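Wutovar 家具与工作室用品
首页 > 桌子 > 靠墙长桌 > Kuswood Wan 白色长桌

Kuswood Wan 白色长桌

无抽屉版 3,070 元
带抽屉版 3,869 元
两种版本都含桌腿、连接件和安装工具，不含椅子和灯。
颜色：白色
状态：接受预订，13 个工作日内发出

商品介绍

Wan 是一张给靠墙位置设计的长桌。它的桌面宽，颜色是白的，没有花纹，也没有在后面竖起来的板子。我们在店里用它的时间比卖它的时间长：最早的一张放在我们打包订单的房间，后来修理台也换成了它，再后来 Évan Leblanc 把他写报价单的旧书桌送给了邻居，自己也换了一张。

这张桌子适合一个人在上面做两件事情，比如左边用电脑，右边拆包裹或者做手工。两个人并排坐也可以，但是如果两个人都用大屏幕，我们建议买两张，拼在一起。两张桌子的边是直的，拼起来以后中间只有一条细线，铅笔会在上面停一下，鼠标不会有感觉。

请注意，这个页面只介绍白色的 Wan。去年的灰色桌面已经卖完，Kuswood 没有告诉我们是否会再做。如果您在别的地方看到灰色的，请先问清楚是不是旧版，因为旧版的桌腿孔位和现在的不一样，不能互相换零件。

尺寸和版本

桌面深度 60 厘米。这个深度可以放下键盘、一本打开的本子，后面还能留一排位置给小东西。我们也问过 Kuswood 能不能做更深的，他们的答复是可以，但是要单独报价，而且等的时间长。到现在为止只有一位客人这样订过，她做服装纸样，需要铺开大张的纸。

桌面长度请在下单的时候选择。选择以前，请量墙的长度，不要只量旧桌子的长度。墙角常常不是真正的直角，踢脚线也会占一点位置，所以请量两次，一次在地面附近，一次在桌面的高度，用比较小的那个数字。

无抽屉版的下面是空的，坐着的时候腿可以自由移动，也方便在下面放一个带轮子的柜子。带抽屉版在右边有一个浅抽屉，可以放笔、尺子、充电线和说明书。抽屉不能换到左边。这一点常常有人问，我们也觉得可惜，但是滑轨的孔是在工厂里打好的。

抽屉里面没有分隔。如果您需要分隔，用普通的小盒子就好，不必买专门的配件。

桌面

白色桌面的好处是找东西容易。黑色的螺丝、深色的笔帽、掉下来的线头，一眼就能看见。不方便的地方也有：白色的东西放在白色的桌面上，有时候要找一下。Hưng Đặng 用白色的橡皮，他每个星期都要找它。

桌面可以写字的时候直接垫一张纸用，不需要桌垫。用刀的时候请一定放切割垫。刀痕不能修，我们也不卖修补笔，试过几种，颜色都差一点，补了以后比不补更明显。

热的杯子请放在杯垫上。我们没有遇到杯子烫坏桌面的情况，但是厂家的保修单写得很清楚，热造成的痕迹不在保修范围里面，我们只能按照保修单办理。

马克笔的痕迹要早一点擦。白板笔一般用干布就能擦掉，油性笔要用少量酒精，擦完再用清水擦一次。请先在桌面背面或者靠墙的边上试一小块，等干了再看颜色。

桌腿和连接件

桌腿用 Boltent 连接件固定。和普通的木螺丝比较，它的优点是可以拆下来再装回去，搬家以后不会松。每条腿的上面有一块固定板，先把固定板装好，再把腿推进去，最后拧紧侧面的螺栓。

每条腿下面有可以调高低的脚。老房子的地面多半不平，请在放好位置以后再调，不要在房间中间调好了再推到墙边。推动的时候，请抬起来走，不要拖。

承重：桌面均匀放置时 60 公斤。这个数字是放在桌面上的东西的总重量，不包括人。请不要坐在桌子上，也不要站上去换灯泡。如果您要放很重的机器，比如台钻或者大的打印机，请先写信告诉我们机器的重量和底座的大小。

靠墙放的时候

Wan 的后边没有开槽，桌面可以完全靠到墙上。如果电源线要从桌子后面下去，请留出一根手指的距离，或者在订单的备注里写“需要线孔”。线孔开在左后角或者右后角，由您决定。开了线孔的桌面不能退货，请想好了再写。

墙面是砖墙的时候，砖缝比砖面低，桌子后边和墙之间会有一些小空隙。笔和回形针容易从那里掉下去。可以在后边贴一条透明的软边条，我们随桌子送一条，在零件袋里，不贴也没有关系。

刚刷过漆的墙请多等几天再把桌子靠上去。白色的边如果沾了墙漆，很难完全去掉。

安装

两个人安装比较好。一个人也能做完，但是翻转桌面的时候会比较辛苦，而且容易碰到角。

1. 把包装纸板铺在地上，桌面正面向下放好。
2. 从零件袋里拿出固定板和短螺丝。长螺丝是给抽屉用的，请不要混在一起。
3. 装好全部的固定板，螺丝先不要拧到底。
4. 推入桌腿，让腿上的标记向外，然后拧紧侧面的螺栓。
5. 回来把固定板的螺丝拧到底。
6. 带抽屉版：现在装滑轨。翻过来以后再装会很难受。
7. 两个人各拿一边，把桌子翻过来，抬到墙边。
8. 调整脚的高低。可以在桌面上放一支圆的笔，看它往哪边滚。

安装工具是一把内六角扳手，请用完以后留着。过一个月左右再拧一次侧面的螺栓，之后一般就不需要了。

平时的清洁

每天用干布或者微湿的布就够了。请不要用钢丝球和有颗粒的清洁粉。胶带留在桌面上的时间长了会有胶印，用一点食用油放几分钟，再用洗洁精水擦掉。快递标签的胶也可以这样处理。

夏天我们店里很潮，七月的时候桌面和杯子之间常有水圈。水圈擦掉就没有了，不过请不要让水一直停在后边和线孔的切口上。

桌面上的安排

很多客人问我们，60 厘米深够不够用。我们的习惯是把不常动的东西沿着墙放成一排，前面的地方留给正在做的事情。一盏路灯形状的小摆件灯放在左边，晚上亮着，光是暖黄色的；旁边是粉色的本子、音箱和黑色的拉链包，再过去是白色的小杯子。鼠标放在靠近人的一边。桌面中间放包装袋这样的东西，拆开、整理或者贴标签，手臂都有地方活动。

小东西放成一排还有一个方便：擦桌子的时候，前面的大部分不用搬东西。买 Wan 不送这些小物件，它们也不在我们店里出售。

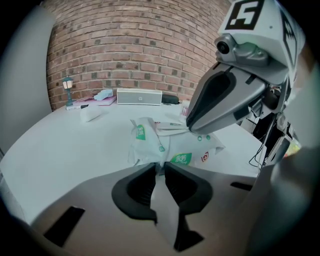
配送和收货

桌面和桌腿分两箱发出，有时候不是同一天到。如果只收到一箱，请先不要着急，等到第二天还没有消息再联系我们。带抽屉版多一个小箱，里面是抽屉和滑轨。

送货到楼下是免费的。需要送上楼，请在下单的时候说明楼层和有没有电梯。长的桌面不一定能进小电梯，请量一下电梯里面的对角线。如果走楼梯，转弯的地方也请看一看。

收货的时候请检查箱子的四个角。纸箱的角坏了，里面不一定坏，但是请当着送货人拍照，再签字。桌面的角如果有损伤，请在收到后三天以内发照片给我们，我们换新的桌面，运费由我们付。

退换

没有安装过、没有开线孔的桌子，收到以后可以退货，来回的运费由买家付。已经安装过的桌子，如果有质量问题，可以换零件或者换桌面。请保留纸箱到安装完成以后，没有纸箱的桌面我们很难安全地运回来。

白色在不同的灯光下看起来不同，这不算质量问题。想先看颜色的客人，可以写信要一块小样板。样板免费，也不需要还。

可以单独购买的零件

Boltent 固定板，一块装
可调的脚，四个装
抽屉滑轨，一对
透明软边条，一条
内六角扳手

抽屉不能后来加到无抽屉版上，请在下单以前决定。

客人经常写信问的事情

能不能夹显示器支架？可以，但是请夹在桌面的后边，夹子和桌面之间垫一块薄的软垫。夹支架的时候，桌子后面要离开墙一点。

能不能放在阳台？封闭的阳台可以，开放的阳台不可以。下雨和直接的太阳都会缩短桌面的寿命。

能不能把腿锯短？我们不建议，锯过的腿不能装可调的脚。需要比较低的桌子，请写信说明您要的高度，Hưng Đặng 会回答有没有合适的短腿。

两张桌子拼起来需要连接片吗？不是必须的。地面平的话，调好脚就很稳。

可以开发票吗？可以，请在备注里写抬头和税号，发票会发到您的邮箱。

联系我们

尺寸、样板和零件的问题请找 Hưng Đặng，配送和发票的问题请找 Évan Leblanc。请在信里写订单号。中午我们有一段时间在装货，信会在下午回复。

同类商品
Kuswood 带轮子的三层小柜
Kuswood 切割垫，大号
桌下理线盒，白色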